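Collecting sorting demonstrations without losing the will to live

Posted in: Teaching arms to do things

You want an arm that takes mixed objects out of a basket and puts each one in the right bin. You will need examples, and you will need more of them than you told your manager. Our first sorting policy at Tradari was trained on 177 episodes and learned one skill, which was hovering. At 1799 it sorted. We stopped at 3000, mostly because Donal Keane wanted his desk back.

What you need

An arm with a two-finger gripper and a way of driving it by hand
A fixed camera, clamped to something you won't lean on
A basket of assorted objects
A sorting box with a separate opening for each class
Tea

Step 1. Write the rules down first

Decide what goes where before anyone touches the controls. Put it on paper and stick it to the wall by the operator. We skipped this, and for one whole April afternoon Esther Massawe and I filed the same foam ball under different headings. The model split the difference and dropped it on the table.

Step 2. Choose awkward objects

A basket of identical cubes will give you a lovely success rate and a useless robot. Mix things that squash, things that roll and things that flop. Cloth is the worst, so include some. Crushed cans are good value too, and free if your office drinks as much fizzy stuff as ours. 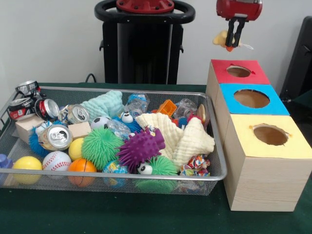 Fill the basket properly, too. People tend to lay things out neatly, with polite gaps between them, and then wonder why the policy panics at its first real heap. Tip everything in, give it a shake and leave it as it lands.

Step 3. Drive like a dull person

Approach from above, close, lift, pause, travel, pause over the hole, open. Use the same rhythm every time. Flair is copied faithfully, including the bit where you change your mind halfway across. Donal has a little flourish on release, and so, to this day, does the robot.

Step 4. Keep your fumbles, but label them

If you miss a grasp and recover cleanly, keep the episode and tag it as a recovery. If you miss, swear and knock the camera, bin it. We threw out 484 recordings and I regret perhaps two of them.

Step 5. Reshuffle between episodes

Tip the basket out, refill it and turn it a little. Do this even when you are tired, which will be by the second mug.

Step 6. Watch some back

At the end of each session, pick twenty episodes and play them at double speed. Check that the object ends up in the opening your label claims. Check the camera hasn't drooped. Then copy everything to a second drive and go home.

Next page: cleaning up timestamps, with apologies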